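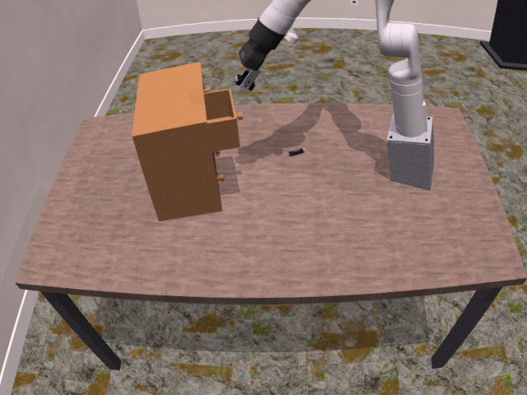 Wooden table with a small cabinet on top, patterned carpet underneath.

Pet smells and stains: my room-by-room checklist, with comments

I do this walk-round every November before the windows get shut for the winter, and again whenever a customer of ours rings up in despair. I've been selling pet cleaning bits at Guvier long enough to have a nose for it (sorry). Tick as you go, and write your own remarks next to mine.

BEFORE YOU START

[ ] Pets shut in another room
Comment: Mine went in the kitchen with a chew. The old cat objected loudly.

[ ] Been out of the house for a bit first
You stop smelling your own home after a few minutes indoors. I walk to the post box and back, then start at the front door.

[ ] UV torch charged
Curtains closed, evening is best. I go round at 7 pm with all the lights off and it's horrible what shows up! Don't panic at every glowing patch though, washing powder and spilt tonic water glow too.

CARPETS AND RUGS

[ ] Lift rug corners and sniff the back
Fail in the hall. One patch, size of a saucer, and it had got into the underlay. I've marked the edge with masking tape so I can find it in daylight.

[ ] Press a white cloth on old marks
Pass, nothing came up on the cloth in the front room.

[ ] Colour test before using any cleaner
Somewhere hidden, and leave it till it's dry. Sigita Bite skipped this on a wool runner and now has a pale moon in the middle of it.

[ ] Check the bit behind the sofa
Pass. One mouse toy, one sock.

HARD FLOORS

[ ] Run a finger along the board joins
Sticky joins usually mean something has soaked down between them. Mine were fine apart from by the back door, where the dog waits when it's raining and sometimes can't.

[ ] Skirting boards, bottom few inches
Fail, two places. Tom cats aim higher than you'd think, so bring the torch up the wall as well.

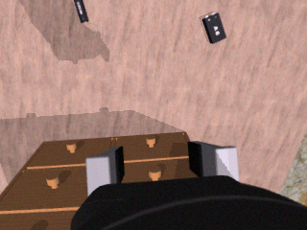
[ ] No bleach or ammonia under the sink with the pet stuff
I keep saying this to people. Ammonia smells like wee to a cat, and bleach must never go on top of it. I've moved ours up to the garage shelf, next to the paint.

SOFT THINGS

[ ] Pet beds, covers off and zips checked
Cover passed, inner cushion failed. I gave it a soak with Fovoslow, the enzyme one, and left it overnight with the lid on the tub. You do have to leave enzyme cleaners alone to work. Kęstutis Krūmiņa on our returns desk reckons most of the bottles that come back have been wiped off after a minute.

[ ] Sofa cushions, both sides
Pass. Hoovered up enough hair for another dog.

BOTTLES AND STORAGE

[ ] Caps tight, labels readable
Fail: one trigger spray dribbling. Swapped it for a new 500 ml bottle.

[ ] Anything decanted is labelled
Pass, finally.

[ ] Out of reach of paws and children
Pass, but the cupboard catch is getting loose. Siiri Koppel is lending me her small screwdriver.

STILL TO DO

Hall underlay: cut out the bad bit if a second soak doesn't shift it.
Back door: bigger mat.
Skirting: clean again, torch again in a fortnight.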